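Bench notebook – Ikstead lab, July
Open day, two-arm table demo (sim first, real bench after)

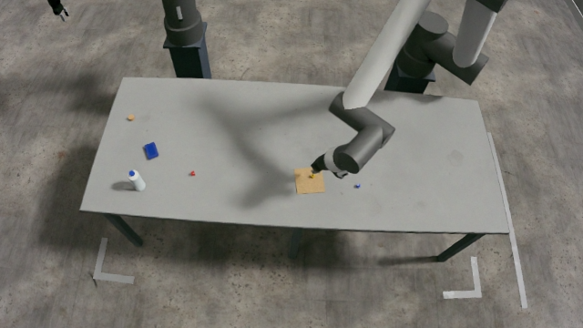 Writing this up the same evening before it all goes. Doors at 10, first group early as always, I was still hunting for the HDMI adapter. Nkechi Briggs ran the talk, I ran the keyboard.

Plan was the usual. Sim up on the big screen while people come in and find a seat, talk through what the table task is, let a couple of visitors choose an object, then walk the group over to the real bench. Two groups before lunch, two after. The Fontes people were in the second one.

Setup notes, for whoever does the next one:
- demo machine, NOT the office one. Office one has the old driver and the shadows flicker.
- scene file is the tabletop one with the board, bottle and small stuff. Do not use the "clutter" version, objects spawn inside each other and one always shoots off across the floor.
- view from above, front side of the table. I tried the low side view in the dry run and people couldn't tell how far the gripper was from anything.
- run warm-up twice before doors. First run after boot stutters.
- turn the font up on the status window. Someone at the back asked what it said, fair.

Group one. Used the right arm only. Task was pick the small yellow thing off the wooden board and put it down on the bare gray part of the table. It went fine, then fine again, then third go it closed too high and came up with nothing. Good moment for the talk though. Nkechi stopped it there and asked the room why they thought it missed. A kid said "it's too small" and that's pretty much our answer too, the yellow one is the hardest thing on the table for its size. Left the miss in for the other groups on purpose, by using the same seed.

Somebody asked why the second arm just stands there. Told them it has its own side, bottle and the other things over on the left, and we weren't running both because the two-arm planner takes too long between moves for an audience. Might be worth having a short two-arm clip ready. TODO.

Group two (Fontes). More technical, skipped the intro. They wanted numbers so I pulled up the log from the overnight batch. 1,216 pick attempts in sim, all objects mixed, random placement. They asked why not a round 1,000, answer is that 1,000 was the plan and I forgot to stop it. Laughs. Then a long question about contact settings, which I half answered. Friction on the board is set different from the tabletop and I couldn't remember which way round we'd left it. Need to write that down somewhere that isn't my head.

They also asked if the lighting in sim is matched to our room. It isn't. Shadows come from a default light setup, nobody has touched it since spring. The big soft shadow across the middle of the table is in the camera input too, so if we train on this view we should vary it. Their guy said they saw a policy get attached to a shadow edge once. Believable. Added to list.

Real bench part. Moved everyone over, took longer than planned, door to the bench room only opens one side. Real arm picked the block, placed it, home. Did that 6 times across the day with no stops, happy with that. One e-stop in group three but that was me leaning on the pendant.

Lunch was late. Skorkel sent someone to look at the gripper fingers, which I didn't know about untill he introduced himself. He wants to lend us 2 sets of the softer tips to try on bottle caps and round things. Said yes, Nkechi has his card. Check with her that it got written up and that shipping isn't on us.

Group three. Smallest group, nicest one. Let them call the target. Everybody wants the bottle! It's the only thing on the table that looks like a real thing you'd have at home I guess. Bottle grasp from the side works ok, from the top it pinches the cap and the whole thing swings. Did it from the side.

One woman asked if the sim was a video of the real room. Had to say no, and she then asked how we know it behaves the same. Nkechi took that one and did it well, put the same pick on both screens one after the other and let them see where it's different. The sim one settles dead still when it lets go. The real one has a little bounce. We should do this in every group, it's better than my slide.

Group four. Tired. I loaded the wrong start pose and the arm took the long way round over the board, no collision but close. Fixed the shortcut after (start_demo now loads the right pose by defualt).

Asked at the end for comments on the paper sheets. Haven't read them all. Ones I did: more time at the bench, less talking, can the screen be bigger, one "very cool thankyou" with a drawing. Sheets are in the tray by the printer.

Nurnudis loaned projector goes back this week, the bag is under my desk and the cable is NOT in it, it's still taped to the floor by the front row.

To do
- two-arm clip, under a minute
- write friction values into the scene file header
- vary light direction and strength in the table scene, rerun the batch, compare on the small objects first
- redo yellow pick with lower approach height, see if the miss goes away. Keep the old seed saved as the demo one
- side by side sim / real as a proper script so it isn't Nkechi alt-tabbing
- tips from Skorkel, who's mounting them
- cover on the pendant
- send Fontes the batch log, they asked twice. Strip the paths out first

Batch restarted 6:40 pm with the stop count set this time. Checked it was counting before I left. Lights off, bench powered down, compressor off.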